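THE LOWER PATH
A short story in the form of a report

1. Purpose of the visit

The undersigned was instructed by the Estates Department of the Morance residential home to attend the grounds on September 4, 2022 and to determine whether the path-keeping chores could be given over to a machine. The chores are three: to sweep the path, to clear the gutter, and to carry the laundry from the main house to the lower lodge. They have been carried out for many years by Conall Ó Súilleabháin, who was asked to be present and who was present before anyone else.

The machine under review is supplied by Betunik and is known as the Allum. It had been passed for indoor duties in the spring. It could fold a pillowcase in 319 seconds, and the Department had recorded this as satisfactory.
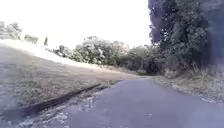

The supplier's paper stated that sweeping out of doors was "largely a matter of deciding what is to be swept". The undersigned put this sentence to Mr Ó Súilleabháin, who read it twice and returned the sheet.

He was asked to state his own method. He replied that he did not sweep everything. Leaves on the paving were moved in wet weather, when residents might slip. Leaves on the grass were left alone. Leaves in the gutter were taken out by hand, as a broom only packed them tighter. He was asked how he knew when the gutter was full. He said that he listened to it.

The undersigned asked that this be put in a form the supplier could use. Mr Ó Súilleabháin thought for some time and said that he did not believe it could be, but that he would be glad to be wrong, his knees being what they were.

2. Conduct of the trial

The Allum was set to work at the main house end under the care of a Mrs Mac Giolla, acting for the supplier. Its orders were to proceed to the lodge and to remove any loose matter found on the paved surface.

It proceeded well. It kept to the path and took the bend without help. It then came to a leaf, stopped, and considered the leaf. Mrs Mac Giolla explained that it was making certain the leaf was not a mark on the ground, and that it would be quicker once it had seen more leaves. Mr Ó Súilleabháin asked how many more. She gave the figure as 1020. 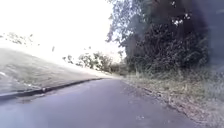 "It will have those by dinner time," he said, "if it comes in December."

The leaf was removed. The Allum went on to the edge of the grass, where it could not settle which matter lay on the path and which belonged to the verge. It asked for guidance 2 times by means of a tone. On the second occasion Mr Ó Súilleabháin bent down and drew his boot along the edge to show it the line. The Allum followed the mark of the boot with great care, and stopped where the mark stopped.

The laundry was not attempted. Mr Ó Súilleabháin took it down himself and was back before the machine had been turned round.

The undersigned records that no complaint was made on either side. Mrs Mac Giolla spoke frankly about what the machine could not yet do. Mr Ó Súilleabháin asked whether it minded the cold, and was told that it did not, and appeared to find this the best thing he had yet heard about it.
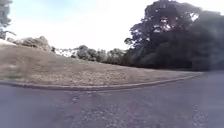

3. Findings

The Allum is able to travel the lower path. It is able to lift a leaf. It is not at present able to keep the path, and the Department is advised not to treat these as the same duty.

It is recommended that the trial be repeated in December, that the laundry remain with Mr Ó Súilleabháin, and that he be paid for the hours spent in teaching. He has asked that the machine be sent without the tone. He would prefer that it simply wait beside him until he looks up.

The undersigned has agreed to put this request to the supplier in writing.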